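Sireo arm

The Sireo arm is a small desktop robot arm built from 3D-printed parts and hobby servo motors, made for building at home or in a shared workshop. The plans are free. It came out of the Cokasby workshop, where the first one was put together on a kitchen table, and is now in its third version. Not to be confused with the Sireo gripper, an older and bigger design sold as a kit.

Name

From the folder the first part files were saved in. No other meaning known. Older pages spell it Sirео-arm or just "the green one", after the filament used in the Cokasby builds. Any color works.

Build

Printed parts, servos, one controller board, a power supply, screws. Parts list in version 3 runs to 21 lines. Most builders print the base first, overnight, then the shoulder. The shoulder piece is the one that fails: long print, small contact with the bed, lifts at the corners. A brim helps. Slower first layer helps more.

Servos have to be centered before the horns go on. This is the step most often skipped, and the arm then has to come apart again down to the elbow. Cable runs on the outside of the joints, with a loop left for slack. Too short and it pulls out of the socket when the arm folds, too long and it snags on the table edge.

Software is Zullateo, a small control program which also started at Cokasby. Motor IDs are set one at a time, with only that motor pluged in. Calibration file is saved per arm and can't be copied to another one, even an arm printed from the same files.

Bowl test

Usual first job for a finished arm. A plain bowl on a table, a few household things in it, arm clamped or screwed at the edge. A cloth and a roll of tape are common picks: one soft, one stiff. The arm is driven by hand at first, later from recorded moves.

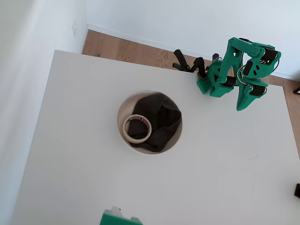 Picard replied on the article's talk page that the bowl test tells a builder very little about the arm and a lot about the table, as a base that rocks even slightly will spoil every recorded move, and that the section ought to start with clamping. The same note asked for tape to be dropped as a test item, on the grounds that new builders grab it by the rim and strip a gear. The item stayed in. A line on clamps was added to the build notes in May.

Known problems

Error 404 in Zullateo, motor not found. Nearly always a loose plug, sometimes two motors sharing an ID. Error 1807 is a voltage drop, seen when several joints start at once on a weak supply.

Finger tips wear smooth. Some builders wrap them in rubber bands or heat shrink, others print them again in soft filament. Wrist bracket cracks if the screws are overtightend; fixed in version 3, but old files are still going around.

See also

Zullateo
Cokasby workshop
Sireo gripper
Hobby servo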